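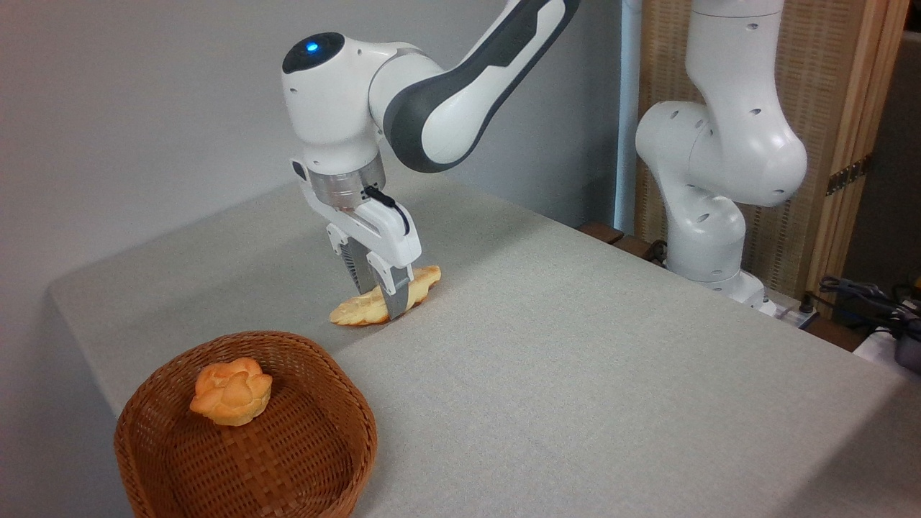

I gave up my tumble dryer in May and I've turned into a bore about it, so brace yourselves. My view is that most of us in Bretgate don't need one, and that we've forgotten how good a plain washing line is.

Mine died after nine years. The repair quote was more than I wanted to pay, and a new one cost the same as a weekend away, so I strung 32 feet of line across the yard and waited to regret it. I haven't yet!

People say it never stops raining. Well, it does – you just have to look up now and then. Shirts want an hour of wind, towels want an afternoon, and jeans can hang on the landing overnight and sulk.

My neighbour Amber Blackburn thinks I'm mad. She has three boys and a football kit mountain, and fair enough, I wouldn't take her dryer off her. Flats are another matter too (some landlords ban lines on balconies, which I think is plain snobbery about other people's pants).

But if you've got a bit of outdoor space and a dryer humming away in it's-actually-sunny weather, try a fortnight without. The sheets alone are worth it. Mine smell of next door's lavender, and I've stopped buying fabric softener.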